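Workshop Tips for a Bin-Picking Bench

Posted 6 Dec 2021 in Shop Tips, Zamudio Robotics Club

These are the habits our student team settled on while getting a bin-picking station ready for the Imard challenge. Most of them apply to any club that has one arm, one bench and a lot of people who want a turn. Take what fits your room.

Holding the bin

A metal bin slides when a finger bumps it, and a bin that has moved a quarter inch will ruin an afternoon of taught positions. Clamp it to the table. Put the clamps where the arm doesn't swing, and run the arm through its widest move at low speed before you trust them. Check the clamps again at the start of every session, by hand. Ours loosen a little overnight.

Don't drill the bin into the bench. You will want to turn it around at some point.

Marking the table

Colored painter's tape is the best thing in the drawer. Mark any spot you may need to find again: a bin corner, a drop point, the place where the calibration plate goes. A cross is easier to line up to than a single strip. Press the edges down with a fingernail and replace the tape when it starts to curl. Write the date on a corner of it in marker so the next group knows whether to believe it.

If your sheet stock came with paper on it, leave the paper on as long as you can. It takes the scratches and you can write on it.

Blocks

Start with plain bars in two colors that are easy to tell apart. We cut ours to 45 mm so they fit the fingers with room to spare, then sanded the ends lightly. Wipe them with a damp cloth once a week. Finger grease makes them shine and the vision program (we use Culard, the student version) begins to miss edges.

Keep the spares in a jar with a lid. Put the same number back that you took out, and write it on the sheet.

Use few blocks at first. A full bin looks impressive on open night, but with a handful you can see what the arm did wrong. Add more when the easy layouts work.

Light

Bare metal throws glare, and the bright patch moves when somebody opens a blind. Close the blinds before you set exposure. A sheet of tracing paper taped over the lamp softens the worst of it. Try tilting the lamp before you try buying another one. If one wall still blows out, tell the program to ignore that area and get on with practice.

Scuffs on the bin floor can fool the software too. Fine scouring powder on a wet rag evens them out, though not completely.

Cables

Leave slack at the wrist. Turn the last joint all the way in both directions and watch the loops before you tie anything. Hook-and-loop straps are better than zip ties here, as you'll be redoing it. Anything that can hang into the bin should be strapped back.

The handheld controls go down on the floor side of the bench, screens up, with their cables away from feet. Pick them up by the body. One person holds the control during a run, and that person does no other job.

Picking

Come straight down when you can. For a bar lying against a wall, nudge it toward the middle first, then regrip. Two bars lying side by side are the hardest case we have, and our team went through 212 tries on that alone in September. What helped most was opening the fingers only a little wider than one bar and going for the outer one.

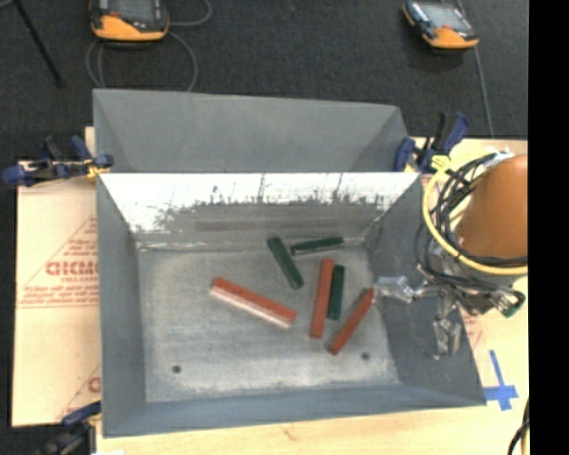
Red and green bars in the clamped bin, with the gripper over the right-hand wall.

Keeping the log

Use one notebook, kept at the bench. Write the layout, the speed, and pick or miss. Leave the reason blank if you don't know it. We had 717 lines by the end of the fall and went back to them more than expected, mostly to settle which speed setting had been in use — the file names were no help.

Teams entering the Standard class need a signed copy of the log at check-in. Loose pages are not accepted, so use a bound book.

Packing up

Park the arm clear of the bin, power down, and hang the controls on their hooks. Blocks in the jar, clamps left on. Sweep last. The whole thing takes about 10 minutes with two people.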